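Wollthorpe library reopens reading room after furniture cleanup

Wednesday, February 18, 2026

The reading room at the Wollthorpe library is open again after two days of cleaning that covered every table, shelf and planter on the ground floor. The room had been closed to the public while the work went on, though book returns were still accepted at the front desk.

Years of hand marks, spilled drinks and plant water had left the varnish dull in places, the library said in a notice posted at the entrance. Of the 26 pieces of furniture on the list, most needed only a wash with mild soap. A few of the older tables had rings and sticky patches that took longer. Two chairs with split seats have gone to Isitz, a repair shop on the north side of town, and should be back before the end of February.

The library set aside $500 for the job, which paid for soap, polish, tissues and felt pads for the chair legs. Replacing the tables would have cost some $4,000, according to the notice, and the library has no plans to do so this year.

Staff also went over the wood next to the potted plants, where soil and drips tend to collect. Plants that had outgrown their pots were moved to the stairwell, where there is more light. The rest stayed in the reading room and will be watered on Monday mornings before opening.

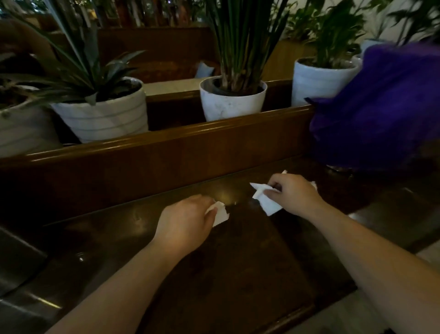 Not everyone who uses the room thinks polish is a good idea. Cao, writing on the library's comment page, said glossy tables are hard to read at in the afternoon when the sun comes in low, and asked whether a dull wax could be used next time. The same comment asked for saucers under all of the plants, so that water stays off the varnish.

The library replied that it would look at both requests before the next cleaning, planned for the summer. Until then, visitors are asked to use the cork coasters at the front desk and to keep open cups away from the shelves.

The reading room is back to its usual hours. The children's corner was not part of the work and stayed open throughout.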